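Keeping a two-armed cell in order (mostly)

3rd April 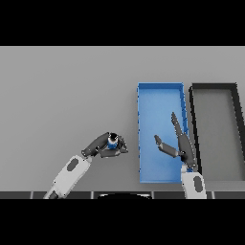 How often do the hands need recalibrating?

Every 700 cycles, or whenever someone changes a fingertip, whichever comes first. With us it is always the fingertip.

I look after the simulated twin of our two-armed cell in Danurville, which means I get all the faults of a real machine and none of the satisfaction of hitting it with something. Most mornings start with the zero offsets. Home both arms, open both hands, read the joint angles, compare them with the sheet Shahla Farahani taped inside the cabinet door in February. Anything out by more than 4 degrees gets written down and sworn at.

Last month it was the left thumb. Rhun Beddoe had swapped a tendon on the real hand and typed the new stiffness into the config file, only he typed it into the right hand's section. The left carried on as before and the right developed the grip of a Victorian governess. It took me two days and a packet of ginger nuts to find a single line, number 707, where a 7 had gone in with no decimal point.

So now we do it by the book. Change one finger, save, restart the controller, run the cup pick at quarter speed, then do the next finger. Rhun says this is slow. Rhun is welcome to the ginger nuts bill.

Trays are next. The real ones have crept towards the right-hand end of the bench again, and I still have to measure them before I can move the simulated pair to match. I'll need to borrow the long ruler back from Roya.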